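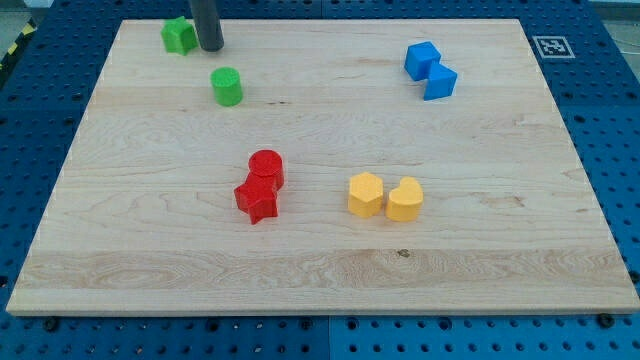 We spent 2,876 dollars on the Dredlow tabletop starter package last December, and since people keep emailing me to ask if they should put one in next year's budget, I'm finally writing the review.

Short version: yes, but leave some slack in the numbers!

Our ceiling was 3,000 for the whole thing (arm excluded, we already had that). I had quotes from Dredlow and Grastar, and Grastar came in almost 400 higher for a smaller table, so that was an easy call. The Dredlow price covers the perforated table, a set of markers and the block set. It doesn't cover freight, which I missed completely, and which ate most of what we had left. Ask for the delivered price. I didn't, and Lovely Policarpio in purchasing still brings it up.

The table is great. I love the hole grid, because you can bolt a fixture down, pull it off for another job and put it back in the same holes a month later. The blue finish has held up fine too.

The blocks are better than I expected for something thrown in with the package. You get cubes, cylinders, hexagons, stars and hearts, in green, blue, red and yellow, all with a matte, slightly rough surface. Cubes are where I'd start anyone. The star and the heart are much fussier to pick up and I'd save them for later (we didn't, and lost an afternoon to it).

What I'd skip is the Gosham extended warranty. The salesperson pushes it hard, and it only covers the tabletop itself. Put the money toward spare blocks, which are 30 dollars a bag, and order them up front so they ride along on the same freight bill.

The wood board was a separate purchase from Bañez. Pale maple, nice and flat, and I'd buy it again. Measure your table before you order one, though, as they don't take returns on cut boards.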